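About us

Bilholm is a small society for people who are interested in old buildings and in the history of the streets where these buildings stand. We began with two people and one folder of photocopies. Today we have 71 members, and most of them live in the town of Grorkham or have family roots there.

Our work is simple to explain. We choose a house, a yard or sometimes only a wall, and we try to find out who built it, who lived behind it, and what was changed later. We read land registers, insurance maps, school chronicles and private letters. After this we write the story down in plain language and put it on this website, where everybody can read it for free.

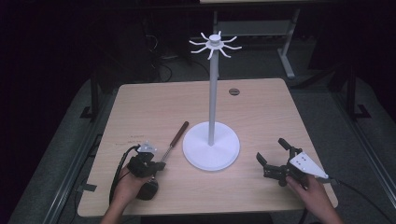 How we started

The first building in our list was the Reuter house, on the corner of the old salt market. In the town it was always told that the house was a customs office. When we compared the tax books with the plans of the street, we found that the customs office was next door and was taken down when the tram line came. The Reuter house itself was a dye works with an apartment on the upper floor. This discovery was small, but it brought many letters, and in October of the same year we registered the society.

From that time we have published 17 building histories. Some are only a few pages long. The longest one is about the Mumasa warehouse, and it is still not finished, as the papers of the trading company are kept in three different cities and one part is written in a shorthand which we read very slowly.

What is in the archive

Our archive has 3486 items. The biggest part are postcards and family photographs, and then come building permits, shop bills, and notes of conversations with older residents. Every item receives a number and a short card with the place, the approximate year and the name of the person who gave it.
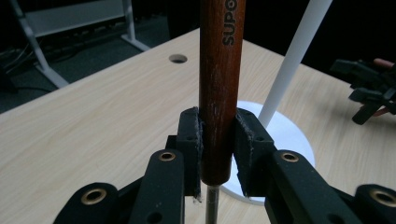
We do not keep originals if the family wishes to have them back. In this case we make a good copy and return the original, usually in the same month. If you own a photograph of Grorkham from before the river embankment was built, we would be especially thankful to see it. The east bank is very weakly documented, and for the lane behind the brewery we do not have even one picture.

Walks and talks

In normal times we lead walks through the old quarter from spring until the first frost. A walk takes roughly 2 hours and goes at a slow speed, with many stops. For now the walks are paused, and we publish the route texts on the website, so you can follow them alone or with your family. Questions about a certain house can be sent by mail at any time, but please write the street name also in its old form, if you know it.
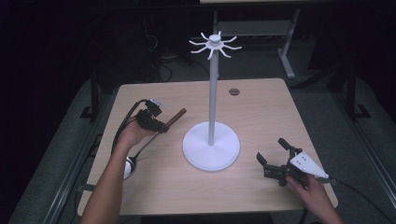 Text: Renata Domański
Last updated: 9 May 2020

I came to the society as a reader who wanted to correct a mistake about my grandmother's street. The mistake was corrected, and I was asked to look after the website. I also answer the letters, in English, Polish and German. An answer can take some weeks when I must first look in the paper files, so I ask for your patience.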